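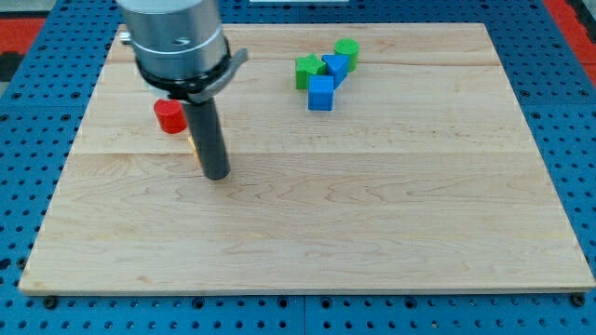
I have a soft spot for the plain old email newsletter, and I think small businesses give up on theirs far too soon. Every few months someone at a shop or a little workshop tells me they're dropping the list to put all their time into short videos, and I always want to pour them a coffee and talk them out of it!

Take Lullbridge, a small furniture outfit I've helped with their website for years. They have 1466 people on their list, a number that would make a big brand laugh, and yet in September one chatty letter about table legs brought in 7 orders before lunch. Their videos (lovely ones, too, with music and everything) had brought in a handful of likes and a question about parking.

People on a list asked to be there. They gave you their address, they open your note over breakfast, and quite a few of them write back, which I still find a bit wonderful. So keep the videos if you enjoy making them, by all means, but please send the letter too. Once a month is plenty, and five good paragraphs will do.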